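Fadwa Ouali
3/26/22

OK I have fallen all the way into washing dishes at a table and I need to talk about it. Thread!

Background: our sink at the Brunstead place is tiny. You can fit one pot in it OR your two hands. So for years every big meal ended with a tower of plates on the counter and me pretending I'd get to it after the movie.

Then last August I stayed with my friend Iwona Domański and she washed everything at the table. Tray for the suds, big round pan for the rinse, sit down if you feel like it. I was hooked by the second plate!!

The setup could not be easier. Tray on the left, because I scrub with things coming from the left. Round black one on the right. Plain wood table underneath, wiped down after. No special gear, everything came out of our own cupboards.

The FOAM though. I used to squirt soap straight onto the sponge and wonder why it was gone in 2 plates. Now I put a little in the bottom of the tray, run hot water in hard from a pitcher held up high, and it comes up like the top of a root beer float.
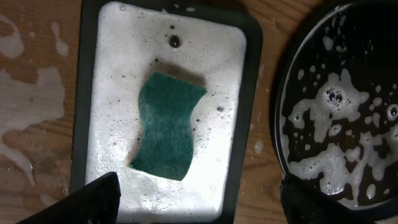 Anyway, you want less soap than you think. I started with a huge glug and spent the rest of the night rinsing. A teaspoon is plenty for a normal supper. If the suds go flat, pour in more hot water from up high before you reach for the bottle again.

Sponge opinions, I have many. Green scrubby on one side, soft on the other, and I like them a bit curvy so they get into the corner of a baking dish. A straight brick of a sponge makes me sad now.

(Iwona cuts hers in half. I tried it and kept losing them in the bubbles. You do you!)

Order of washing, which my grandmother was VERY strict about and she was right: glasses, then forks and spoons, then plates, then anything with grease on it. I skipped this once with a lasagna dish and had to start over with fresh water, so, lesson learned.

Somebody asked in the replies if the table gets ruined. Ours is fine! We rub it with oil every so often and water just sits there in beads until I get it with a rag. I wouldn't do this on your great-aunt's antique, though.

The rinse side is my favorite part. Plate goes in at an angle, one slow turn, up and out, let it drip for a second over the water. So calming. I put the radio on and I'm gone.

Yes, the rinse water picks up suds. It's supposed to, that's the soap coming off your plates. When there's more foam than water showing, I carry it out to the yard drain and start a new one. For a meal for 7 people I changed it twice.

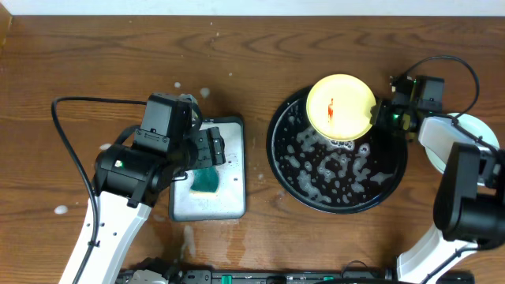

Plates are my best event, if you can't tell. Our everyday ones don't have much of a rim, so the sponge goes around in one sweep and you flip and do the back. ALWAYS do the back. The back is where the gravy lives.

Bowls are slower. Mugs are fine. Cheese graters I hand to my husband.

Drying: I lay an old bath towel folded in half at the far end and lean the plates against each other like cards. Dish towels get soaked by the fourth plate. Bath towel, trust me, it drinks up everything.

Also it has made dishes social?? At the sink it's one person with their back to the room. At the table somebody always drifts over and starts rinsing. My nephew, who is allergic to chores, rinsed a whole stack last week while telling me the plot of a game I will never play. It was great.

We did the big family lunch this way too, 100 pieces by my count once you add up all the spoons (I did count, I was proud). Dry and put away before the coffee was finished!

Things I'm still figuring out: long knives, which I won't leave under foam where I can't see them. Those get washed one at a time at the regular sink. And the roasting pan, which doesn't fit in anything I own.

If you have a good trick for a roasting pan that's bigger than your tray, please tell me. I've been doing one end and then the other and getting my sleeves soaked.

Going to go do the breakfast bowls now. Send me your sponge opinions!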